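Gultgate Opens Its Equipment Planning Program to Small Kitchens – and Yes, You Can Borrow Our Spreadsheet

FOR IMMEDIATE RELEASE
01/04/2025

Hi, I'm Seija Jääskeläinen, and I run equipment planning at Gultgate. My colleagues asked me to write this release in my own words, so you're getting it the way I'd tell it over coffee (long, with detours).

Starting now, any small kitchen, cafe, school or care home that's thinking about buying a robot arm can sign up for our planning program, which we're calling Zarar. Up to now we only did this kind of work for bigger buyers, and I kept getting emails from people with one sink and one counter asking if we'd talk to them too. Yes! We will. We have 36 places in the first round and I'd love to fill every one of them.

So what do you get? First there's a long phone call, where I ask what you want the arm to do and you tell me, and then I ask again and you usually tell me something different. After that we come and measure. We look at how deep your counter is, where the outlets are, how far an arm would have to reach to get over the basin, and where a person is going to stand while it's moving. Then we write you a budget covering the whole first year, and we go through it together line by line.

That budget is the part I care about most. People come to me with a price for the arm and nothing else, and I get it, the arm is the exciting bit! But you also need a hand for it, and something to bolt it to, and cable that's long enough, and somebody's time. Please put in somebody's time. I tell buyers to set aside 60 hours of staff time before they expect anything useful, and I've never had one come back and say I'd asked for too much.

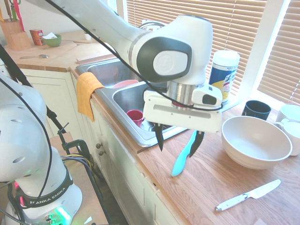
Small tools and soft things deserve their own line, too. A bowl is one kind of job, a cup lying on its side is another, and a dish towel is a whole afternoon. If you want one arm to handle all of them, plan on trying more than one set of fingers, and ask the seller what a spare set costs before you sign. Ask about a second arm while you're at it, even if you only mean to buy one this year. Moving a mount later is a pain – I've done it, and I wouldn't wish it on you.

We're also putting out the Nouri worksheet, and it's free whether you join the program or not. It's the same spreadsheet I use every week, cleaned up a little. You type in your counter measurements, the jobs you have in mind and how many hours a day you'd run them, and it gives you a low number and a high number. Please look at the high one. There's a tab for leasing and a tab for buying, plus one called Ovon that compares the two over three years (it's named after our old planning tool, and I've gotten too fond of the name to change it).

Now for the money side. Signing up costs $300, and we take $100 off if you send us your floor plan and your measurements ahead of the visit. We don't sell arms and we don't take a cut from the people who do. If your numbers say wait a year, I'll tell you to wait a year, and you'll still keep the budget and all my notes.

The first round of visits wraps up in August, and we'll open a second round after that if there's enough interest. To sign up or get the worksheet, call or write to the Gultgate planning desk and ask for Zarar. Reporters are welcome to do the same, and I'm happy to talk for as long as you can stand it. Have your counter depth handy when you call, please!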